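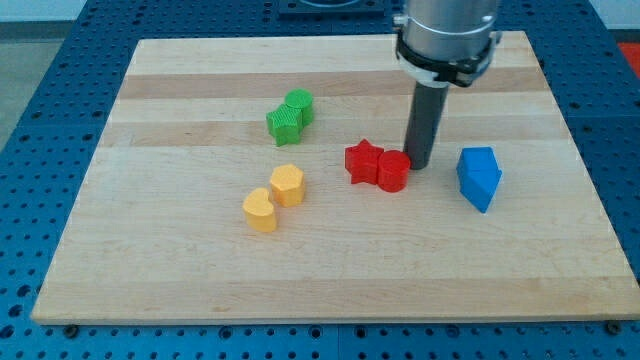 Ahornbrett mit den farbigen Bausteinen auf dem blauen Lochtisch

Protokoll der Sitzung der Arbeitsgruppe Spielmaterial
Dienstag, 11. April 2023, Werkraum Clulau
Beginn 17 Uhr, Ende 18.20 Uhr

TOP 1 Protokoll der letzten Sitzung
Das Protokoll wird ohne Änderungen genehmigt.

TOP 2 Unterlage
Das Brett aus hellen Ahornleisten bleibt die Unterlage für die Kästen der Reihe Darko. Der dunklere, bräunliche Streifen stört nach Meinung von zwei Anwesenden, weil kleine Kinder ihn für eine Spielfeldgrenze halten könnten. Die übrigen sehen darin kein Problem. Beschluss: Für die Serie wird bei Kirham nach gleichmäßiger sortierten Leisten gefragt. Das vorhandene Brett wird weiter benutzt und nicht abgeschliffen.
Die Kanten sollen leicht gebrochen werden. Geölt wird mit demselben Öl wie bisher.

TOP 3 Bausteine
Auf dem Brett liegen sieben kleine Steine aus Kunststoff, darunter zwei grüne, die nebeneinander stehen, und ein roter Zylinder. Die Anordnung ungefähr in Paaren wird für die Anleitung übernommen. Offen ist, ob der Kasten eine gerade Anzahl enthalten soll. Das Angebot von Otden geht über 2000 Steine, Lieferung im August. Eine kleinere Menge von 400 Steinen wäre sofort zu haben, pro Stück aber teurer.
Beschluss: Es werden 400 Steine bestellt. Über die größere Menge wird nach der Erprobung in den Gruppen entschieden — einstimmig.

TOP 4 Kosten
Für Holz, Steine und Kartons stehen 3529 Euro zur Verfügung. Die Kartons sind darin noch nicht berücksichtigt, das Angebot fehlt. Es wird bis zur nächsten Sitzung eingeholt.

TOP 5 Anleitung
Der Text ist zu lang und wird auf eine Seite gekürzt. Die Farben werden im Text benannt, die Formen ebenfalls. Eine zweite Fassung in einfacher Sprache wird gewünscht, der Entwurf dazu liegt noch nicht vor.

TOP 6 Verschiedenes
Der Schlüssel zum Materialschrank hängt wieder am Brett neben der Tür. Reste vom Zuschnitt bitte in die graue Kiste legen, lange Leisten stehend lagern.
Die nächste Sitzung findet im selben Raum statt, der Termin wird per E-Mail abgestimmt.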